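Fil sur notre note de méthode de la rentrée : comment on compare deux façons d'enregistrer un geste d'écriture pour l'apprendre ensuite à un bras. C'est un travail fait avec Iker Arrieta et Refugio Ibarra, dans le projet Prultia. 1/15

La question de départ est assez étroite. Pour une tâche où la pointe d'un outil doit rester en contact avec une surface, est-ce que la pose de la main suffit comme signal, ou faut-il aussi une vue rapprochée de la pointe ? 2/15

On a choisi l'écriture de trois lettres au feutre sur une feuille lignée. Le geste est court, tout le monde sait le faire et le résultat reste sur le papier. On peut donc noter l'essai après coup, sans se fier uniquement aux capteurs. 3/15

Côté main : gants noirs, un traqueur fixé sur le dos de chaque main, un module sanglé à chaque avant-bras. Côté image : une vue de tête, qui couvre la table entière. Les deux mains sont équipées, même si une seule écrit. La main qui tient la feuille compte aussi. 4/15
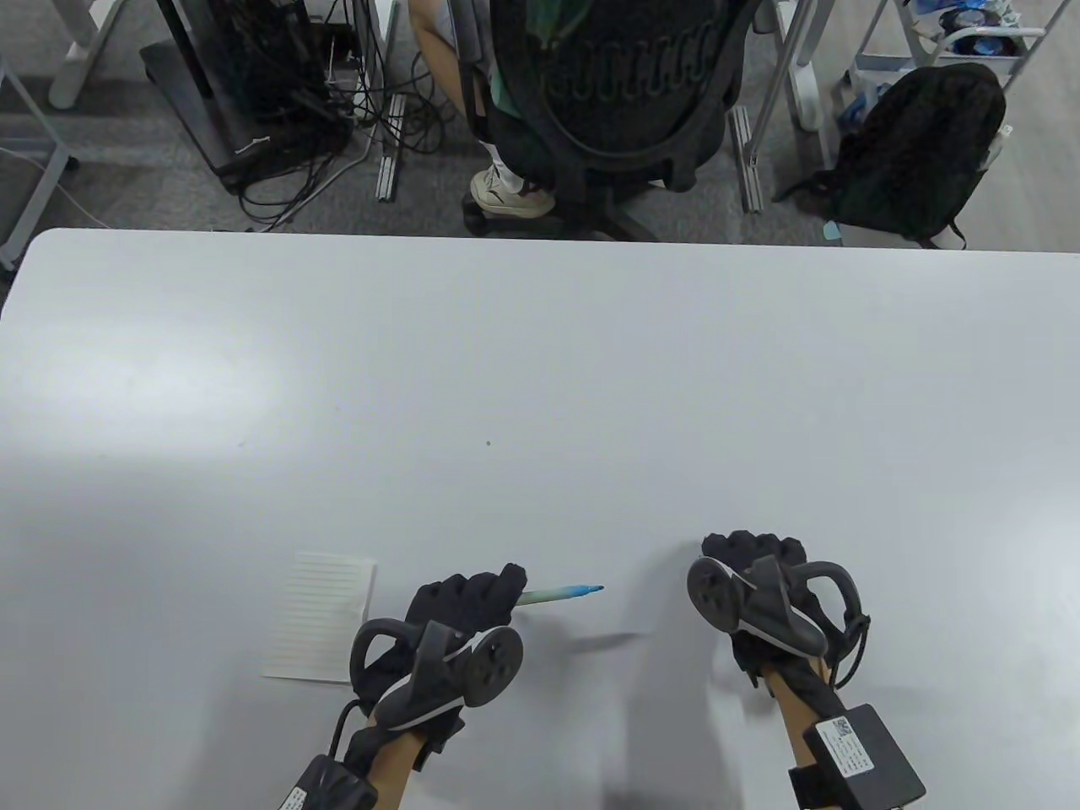 Feutre en main, bloc à gauche, les deux traqueurs sur le dos des gants.

Un point de protocole qui nous a coûté du temps en août : la prise du feutre. Au début, on demandait de commencer feutre déjà en position d'écriture. Les politiques apprises sur ces essais ne savaient rien faire avant le premier trait. 5/15

Maintenant l'enregistrement inclut la saisie, le passage éventuel d'une main à l'autre et la repose. Les essais sont plus longs et plus variés. Gonzalo Montoya a écrit le découpage automatique en phases, à partir de la vitesse du poignet et de l'ouverture des doigts. 6/15

Le jeu final contient 145 essais, dont 102 pour l'apprentissage. Le reste sert à l'évaluation et n'a été regardé qu'à la fin. On a écarté les essais où un traqueur décrochait pendant un trait. Ceux où il décrochait pendant la saisie sont gardés, avec une étiquette. 7/15

Pour la notation, on numérise chaque feuille, on redresse les lignes imprimées et on mesure l'écart entre la trace réelle et la trajectoire de pointe reconstruite depuis le gant. Les lignes du papier servent de règle. C'est rudimentaire mais ça marche bien, et ça évite de coller des marqueurs partout. 8/15

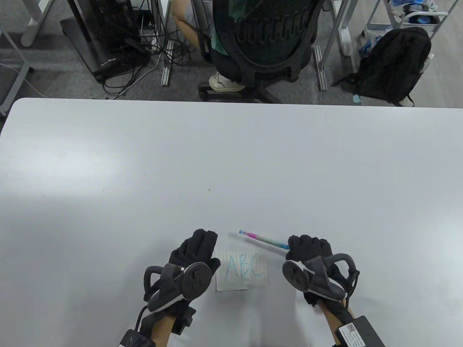
« ABC » au feutre bleu clair sur papier ligné, le feutre posé à côté.

Ce qu'on observe : la forme des lettres est bien reconstruite à partir de la main seule. La hauteur de la pointe, non. Le gant donne la pose des doigts, mais le feutre tourne un peu dans la pince entre deux traits, et cette rotation n'apparaît nulle part dans le signal. 9/15

Conséquence directe sur le bras : il trace un A correct, puis passe au-dessus du papier pour la barre, ou au contraire appuie trop. Dans les rejeux avec la main seule, plus de 58 % des échecs viennent du contact et pas de la trajectoire dans le plan. 10/15

D'où la deuxième source, une caméra portée par un outil de préhension tenu à la main, placée tout près de la feuille. On y voit la pointe, son ombre et le trait. L'ombre est plus utile qu'on ne le pensait : quand elle rejoint la pointe, on a une bonne estimation du contact sans capteur de force. 11/15 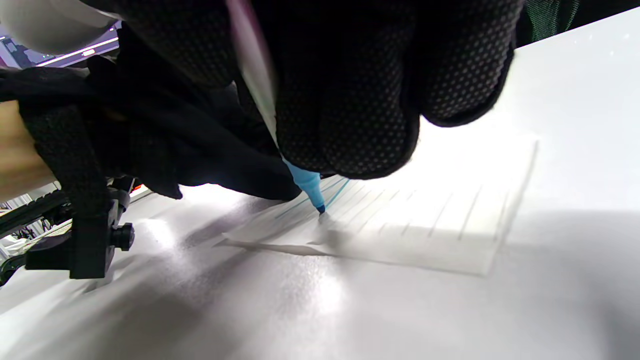
Pour la fusion, on est restés simples. La main donne la trajectoire, la vue rapprochée corrige la hauteur et l'inclinaison de l'outil. Pas de réseau unique entraîné de bout en bout. Gholamreza Fallahi a essayé cette version : résultats proches, mais bien plus difficiles à déboguer quand un essai tourne mal. 12/15

Avec la correction, les traits manquants deviennent rares dans les rejeux. Il reste un défaut sur les courbes du B et du C, où le bras ralentit et laisse un trait plus épais. On pense que ça vient du lissage appliqué aux doigts, pas encore de la fusion elle-même. À vérifier. 13/15

Limites, pour être clair :
– un seul type de feutre, un seul format de papier ;
– une table claire et un éclairage fort, donc une ombre facile à extraire et des reflets qui gênent par endroits ;
– des lettres capitales seulement, pas de cursive ;
– quatre personnes enregistrées, toutes du labo ou presque.
On ne sait pas ce que vaut la méthode de l'ombre sous une lumière diffuse. C'est le prochain essai prévu, avec un plateau sombre. 14/15

La note complète est sur la page du projet depuis le 1er septembre 2025, avec le script de redressement des feuilles et la liste des essais écartés. Les données brutes suivront quand Gonzalo Cabello aura fini de relire les étiquettes de phase. Si vous travaillez sur des tâches de contact avec des gants du même genre, je veux bien savoir comment vous gérez la rotation de l'outil dans la main. 15/15

Ajout, on me pose la question en privé : oui, les deux flux sont synchronisés après coup. On cale sur le premier contact visible de la pointe avec le papier, puis on contrôle sur le dernier. Si les deux écarts diffèrent trop, l'essai est recalé à la main. Refugio a passé une bonne partie de l'été là-dessus.

Autre question reçue : pourquoi ne pas instrumenter le feutre ? On l'a fait dans le projet précédent, Tarkow. Le capteur alourdissait l'arrière de l'outil et les gens changeaient leur prise. On préfère un feutre ordinaire et une estimation un peu moins bonne.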